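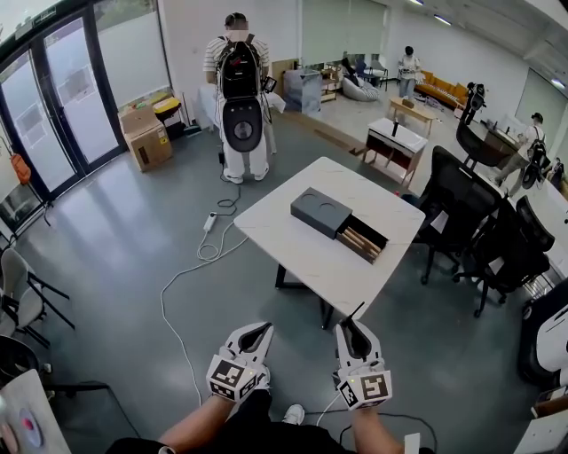 The gray box on the white table, drawer open, sticks inside.

From: Ansel Lindgren
To: Riltivthorpe shared room list
Subject: Re: Furniture and the box with the drawer

Hi all,

Answers to Lenuța's message are below, with her text left in. I've cut the part about the parking since Ebuka already dealt with it.

Lenuța Vlad wrote on Wednesday:

> 1. Does anyone know what the dark gray box on the square table
> is for? Two round hollows in the top, drawer at the front right.
> I nearly put it in the pile for the thrift store.

Please don't. It's mine, and it stays. I keep it on the square table for the tea mornings. The hollows in the top are where I stand two cups. The drawer is for the sticks, and they're in there now, the light wooden ones, in a bundle. I use them for stirring and Oliwia takes a few for plant labels. The drawer comes out toward the corner of the table, so leave some space on that side and push it back in when you're done. I've caught my sleeve on it more than once.

If you need the table for something else, lift the box with both hands from underneath. Don't carry it with the drawer open.

> 2. The square table. Ieuan wants to swap it for the low
> wooden one, as the low one is just sitting there. Any objections?

One from me. The low table is fine if you're on the beanbag, but you can't sit at it on a regular chair. The two gray chairs with the black legs work with the square table and they don't work with the low one. I'd leave the low one where it is, on the floor toward the back.

What I would move is the small white cabinet with the wooden legs. It could go one foot farther right and then there's a clear way through to the orange sofa. Take the black thing off the top first. I don't want it falling on anyone's foot.

> 3. Cardboard by the wall. Is it empty? Can it go?

I haven't looked. Ebuka, is any of it yours? If I don't hear by Wednesday I'll open it, and whatever is empty gets flattened. The yellow storage container stays in any case. It would be better on the floor and not up above the cardboard, but I can live with it there until the cardboard is sorted.

> 4. The orange bag by the glass doors has been hanging there
> for ages. Whose is it?

Not mine. Oliwia thought it might be Ieuan's. If he says no, leave it on the wall until the end of December and then it can go with the thrift store load.

> 5. Could we agree on where the power strip lives? I keep
> finding it in a different spot.

Agreed, it needs a home. I'd put it against the wall. Out on the floor, people have to step over the cord, and the white cord in particular ends up in a big loop. I have a pack of Nimow cable clips at home, 10 in the pack, and I can bring them. They're the stick-on kind. They may not hold on that wall — the last ones I tried in the hallway fell off in a week — but it costs nothing to try.

The coiled black cable can stay coiled. Just slide it to the side when you finish.

> 6. I measured for the shelf and got 100 cm between the wood
> unit and the corner. Does that match what you had?

I had 3 less than that, but I measured at floor level and the baseboard gets in the way. Go with the smaller number. The Ferinine shelf comes in two widths and only the narrow one would fit, whichever of us is right. Someone will have to shift the beanbag before it can go in.

One more thing that wasn't on the list. We're low on tea. Lenuța, if you pass the Türkmen shop, could you pick up four boxes of the plain black? I'll pay you back out of the jar. No need for more sticks, the bundle in the drawer will do us for a while.

Ansel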